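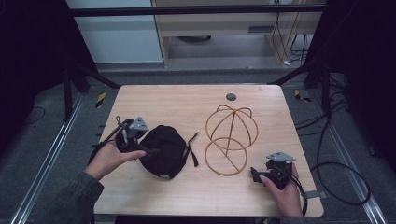
Una gorra negra y una horma sobre una mesa de madera clara.

Remon cierra su primera ronda con dos inversores privados

La empresa Remon, con sede en Flenness, ha comunicado que recibió dinero de dos inversores privados. El importe no se ha hecho público. Según su directora, Judite Peixoto, la ronda empezó a negociarse en marzo y las condiciones quedaron firmadas antes de lo previsto.

Remon ofrece a las tiendas pequeñas un programa para controlar las existencias y preparar los pedidos a los proveedores. Hoy lo utilizan 2.209 comercios, casi todos con un solo local. El equipo está formado por nueve personas y tiene la intención de crecer, sobre todo en atención al cliente.

Con los fondos, la empresa quiere abrir una oficina en Clirkham y terminar la versión para teléfono, que lleva retraso. «Preferimos una ronda modesta – así conservamos la mayoría y podemos decidir con calma», explica Peixoto.

Uno de los inversores es Kobina Amoah, que ya participó en Bastos, una compañía de pagos. El otro ha pedido que no se publique su nombre. Hélder Abreu seguirá como responsable técnico.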